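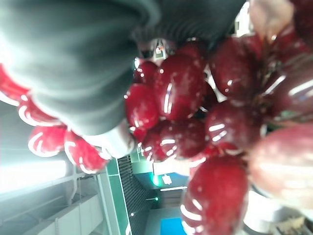 Ctibor Vaněk wrote to me that fruit should be sold by the piece or by the handful, out of an open crate, and that anybody who buys it sealed in plastic has given up on eating well. I've been thinking about his letter for two weeks now, and I want to say that he is right about the crate and wrong about the people.

Let me start with the crate, because I love the crate! When I moved to Wiltgate I lived 18 steps from a greengrocer who let you choose everything yourself. You could take one plum. You could take three apricots, smell a fourth, and put it back. I learned more about food in that shop in one July than I had from a whole shelf of cookbooks, and most of it I learned by getting it wrong. I bought hard pears and ate them hard. I bought peaches that smelled like heaven and forgot them in a bag until they leaked on my library book. The next time I bought fewer peaches.

That is what a sealed box takes away. It decides how much you need, and it decides before it has met you. A person living alone doesn't want a pound of cherries on a night when a dozen would do, and a family of six wants a lot more than the box holds. Grapes are the silliest case of all. They already come in a bunch, on a stem, and you can snip a bunch anywhere you like – why would you need someone to settle the size for you?

But Ctibor goes on to say that shoppers have become lazy, and here I get off the bus. In Homthorpe, where my sister lives, the last loose-fruit shop closed years ago. The town has 3278 people and one supermarket, and the supermarket sells apples in sixes. She didn't choose that. She gets home after dark with two kids and buys what is on the shelf, and the kids eat apples, and good for them.

What gets me excited is how little it takes to bring choice back. The Krishnan market in Semenholm began with two folding tables and a hanging scale. They put out whatever the growers nearby had too much of, priced by weight, with a knife and a plate so you could try things first. I went last summer expecting to stay ten minutes and left after an hour and a half with gooseberries, which I had never bought in my life (sour, wonderful, gone by the time I reached the car). An old man told me which plums were for cake and which were for eating over the sink. He was very firm about it.

So I'd ask Ctibor to aim his next letter at the shops. Ask your own for one open crate, just one, next to the boxes. Ask for a scale that works. And please, let people taste a grape before they buy the bunch.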